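Shared worktable

A shared worktable is a large flat surface in a workshop, studio or laboratory that is used by several people for assembly, repair, measuring and short-term storage. It differs from a workbench in that it usually has no vise and is not assigned to one worker. Many rooms have both, along with desks set apart for writing and computer work.

Dimensions and arrangement

Heights vary with the kind of work. A table of 700 mm suits seated tasks, while 910 mm is common for standing. Where one surface is too small, two tables of different make may be pushed together, and the joint between them often becomes an informal boundary between clean and dirty work. Pale tops make small parts easier to find. Dark tops hide stains and reduce glare from windows. 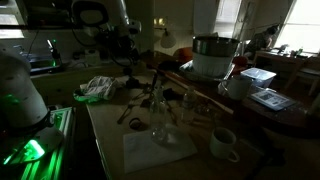 Larbridge Reference, Rooms and Furniture section
Last revised 03/08/2024

Objects in use

The contents of a shared worktable are seldom limited to tools. Pliers and small stands may lie beside mugs, drinking bottles, sheets of paper and cloths. Buckets, pots and lidded plastic containers tend to collect toward the back, where they are out of the way of the hands. Long items such as sticks are commonly laid along an edge.

Drinks are the most frequent subject of house rules. Some workshops ban them outright, and others permit only closed bottles. Glass vessels are generally kept away from the edge and from tools with long handles.

Clearing and upkeep

Two methods of clearing are widely used. In the first, the whole surface is emptied at the end of each day. In the second, the table is divided into zones, usually 4, and each zone is cleared in turn. The second method leaves unfinished work undisturbed but allows unclaimed objects to remain for long periods. Cups and bottles are removed first, then tools, then paper. The top is wiped last.

See also: Workbench; Tool storage; Tray; Desk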